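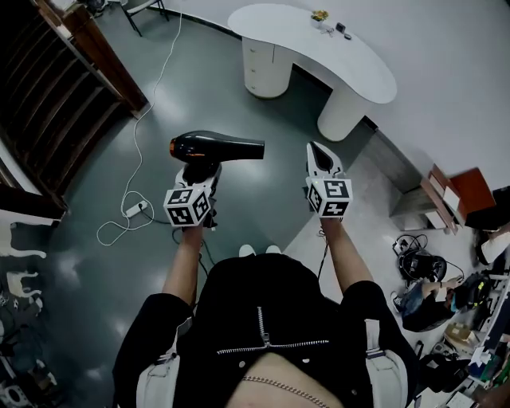 Black hair dryer with an orange ring at the rear air intake, the part that needs cleaning most often.

Looking after a hair dryer and its cable

Last updated February 16, 2025

A hair dryer pulls in whatever is floating about at the back end and blows it out at the front. Dust, loose hair and talc all collect at the intake. Once that is blocked the motor runs hotter, the airflow drops and you start to notice a burnt smell. Most dryers people bring us as faulty only need a clean.

Cleaning the intake

Unplug the dryer and let it cool for at least half an hour. Look at the rear. There is usually a ring or cap around the intake, sometimes in a different colour from the body. On many models it twists off anticlockwise, on others it pulls straight back. If it won't move with light pressure, check the leaflet before trying harder. The tabs are thin and they snap.

With the cap off, lift the fluff away with tweezers or a dry toothbrush. Hold the dryer with the intake facing the floor so that what you loosen falls out and doesn't go further in. A vacuum cleaner with the brush attachment will take the rest. Never poke anything metal past the mesh.

The cap can be washed in warm water with a drop of washing-up liquid. Dry it completely before it goes back on, overnight if need be.

If the intake is fixed, brush across the holes and vacuum at the same time. It takes longer and you won't get all of it.

How often depends on use. Once a month is about right for a dryer used every day. If you have a dog or cat that sheds, make it every fortnight.

The nozzle end

Hairspray builds up here and goes brown. Wipe the outside and the lip with a cloth that is barely damp. For sticky patches use a little surgical spirit on a cotton bud, and leave the dryer unplugged until the smell has gone. Slip-on nozzles can be soaked in the sink with the cap.

Storing the cable

Don't wind the cable round the handle. It bends the wire sharply where it enters the body, and that is where it breaks. Fold it in loose loops about the length of your hand and hold them with a strip of hook-and-loop tape. We use the Losodik ones, 70 to a roll, and have got through nearly half since January. A freezer bag tie does the same job.

Run your fingers along the cable now and then with the dryer unplugged. Replace it, or the dryer, if you feel a flat spot or see any of the inner colours.

Power strips on the floor

A dryer is one of the heaviest loads in the house for its size. Plug it straight into the wall if you can. If you have to use a strip, check the rating printed on the underside, and don't run a heater or kettle from it at the same time.

Uncoil any loose lead before you switch on. A lead left in loops under a heavy load warms up, and on a reel it can melt. Keep the strip against the wall or under a desk and run the cable along the skirting board. On a smooth floor a lead slides when it is kicked, so fix it down with cable clips or low-tack tape. Keep it well away from anywhere you mop.

Where to keep it

A hook inside a cupboard door is the simplest. Screw it at a height that lets the cable hang clear of the shelf below; 80 cm above the shelf is enough for most. The Tetden wire basket also works and is deep enough for one dryer and two nozzles. Leave the dryer out until it is cold. Putting it away warm in a closed drawer is how plastic drawer liners get marked.

Don't keep it, or use it, in the bathroom.

Other jobs for a hair dryer

Price labels: warm the label on a low setting for half a minute and peel from one corner.
Candle wax on a shelf: soften it, then wipe with kitchen paper. Go gently on varnish.
Dusty silk flowers and keyboards: cool setting, outdoors if you can.
Crayon on painted walls: warm, then wipe with a soapy cloth.
Creased shower curtain: medium heat, kept moving, before you hang it up.

When to stop using it

Sparks, a rattle that stays after cleaning, or cutting out every few minutes. Take it to the small electricals bin at the tip.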